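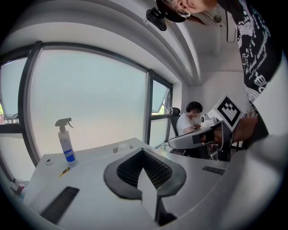
Visits > Offices and workrooms > Trallari House open day
Search this site Enter keyword Go

Trallari House opened its upper floors to visitors on Wednesday, April 30, 2025. I had put my name down in February, when the list went up, and was given a place in the second group of the morning. There were 17 of us. The tour was free but you had to book, and people who turned up on the day were sent to the ground floor display instead.

The building belongs to Furusik, who fit out offices and rent some of them by the desk. Our guide was Man-lok Tseng, who looks after the rooms on the upper floors and had chosen most of the furniture. He talked for a few minutes in the lobby about the refit and then took us up by the stairs. The lift was being kept for anyone who needed it.

The desk room was the part I had come for. I am looking for somewhere to work two days a week, and floor plans don't tell you much about light. The windows have black frames and the ceiling is white, with recessed bands and a soffit. The daylight by the big window was very bright and hazy, and I would not want to face it with a screen in front of me. One narrow window has an upper section that tilts open, and there is some greenery outside. Man-lok Tseng said the opening sections were kept in the refit after tenants asked for them.

The desks are white. A round cable grommet is set into the top, so the leads go down through the desk. I asked whether there were sockets on the surface as well and was told no, they are all underneath. If you carry a laptop in and out every day that means some bending.

The desk near the window had a few things on it: a spray bottle with a blue and white label, a yellow pen, and a small white box towards the window that I took to be tissues. The rule is that people wipe down their own desk before they leave. White tops show every mark, and a woman in our group who manages a dental office said she had given up on white for that reason. The answer was that these are cleaned again each evening, which is included in the rent.

Prices were on a sheet handed out at the end. A desk for two fixed days is 383 a month, and the deposit is 60. There is a larger room on the same floor for teams, let as a whole at 1387 a month. We looked in from the doorway. It had Bornix chairs, which I found too upright when I tried one in the corridor, but others liked them.

After that we went up one more floor to the kitchen. Van Damme supplied the cupboards and had a man there to answer questions about hinges, and he got several. Coffee was offered. The fridge is shared and has named shelves.

The whole visit took a little over an hour. My only complaint is that we had less time in the desk room than in the kitchen, and I would have liked to sit down at a desk and see how noisy it gets with people talking.

The nearest bus stop is across the road from the front door. There is no visitor parking. I have asked for a trial day and will add a note to this page when I have done it.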